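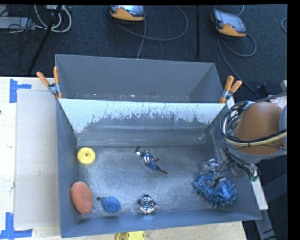

## Kitchen and store cupboard: what changes this winter

The hall kitchen at Stumadell closes for two weeks from the end of the month so that the old sink unit can come out. Groups who use the hall in the evenings will still have the main room, the toilets and the side entrance. There will be no hot water in the kitchen during that time and the serving hatch will stay shut. The urn will be moved to the small meeting room, where there is a double socket by the window.

The work is being done by Arkier, who fitted the new back door in July. They gave us a price of £1,984 for the sink, taps, worktop and making good the wall behind. We had set aside £2,000 for this in the spring, so no extra money is needed from the groups. The electrical work is separate and comes to £917. It covers two new sockets above the worktop and a switch for the extractor fan, which has been wired straight to the mains for as long as anyone can remember.

Two other quotes came in. Braster were cheaper on the worktop but could not start until after Easter. The third firm wanted to replace all the wall cupboards as well, and the ones we have are sound apart from a hinge on the left-hand door over the fridge. That hinge will be mended at the same time.

### Clearing the cupboards

Everything under the sink and on the two lower shelves has to be out before the fitters arrive. Please take home anything that belongs to your group. Last time we cleared the kitchen there were casserole dishes left on the stage for months, and in the end they went to the charity shop.

Items with a name on will be put in the boxroom until the work is finished. Items without a name will be sorted as follows:

- Crockery and cutlery that matches the hall set goes back in the kitchen.
- Baking tins, trays and cake stands go on the table by the noticeboard for anyone to claim.
- Opened food, half-used cleaning products and old cloths will be thrown away.
- Tablecloths will be washed and kept.

The lunch club has asked for one lockable cupboard when the kitchen reopens. This has been agreed. It will be the tall one beside the fridge, and the key will hang in the office with the others. The playgroup will keep its present shelf, which is the low one near the door.

### Using the new kitchen

The new worktop must not be used as a chopping board. Boards will be kept upright at the end near the hatch, and there are enough for raw and cooked food to be kept apart. Hot pans should go on the metal trivets. The fitters say the surface will mark if a pan is put straight down on it from the hob, and a mark of that kind can't be polished out.

The new sink has one large bowl and one small one. The waste is narrower than the old one, so please scrape plates into the food bin before washing. Tea leaves and rice have blocked the drain twice this year, and the second call-out was on a bank holiday.

Up to 20 people can be served from the hatch comfortably if one person is washing and one is drying. For bigger events it is better to set up a second table in the main room for drinks. The folding tables are behind the stage curtain, and the trolley for moving them is in the corridor.

### Bookings during the work

Hire charges for the main room are reduced by a quarter while the kitchen is shut. The reduction will be taken off your next bill and you do not have to apply for it. Anyone who has booked a party in those two weeks and would like to change the date should contact Daiane Cavalcanti in the office. She has already spoken to the Zheng party and moved it to the first weekend after the kitchen reopens.

Cleared items can be collected from the hall on any weekday morning between ten and twelve. Please use the side entrance and sign the sheet on your way out.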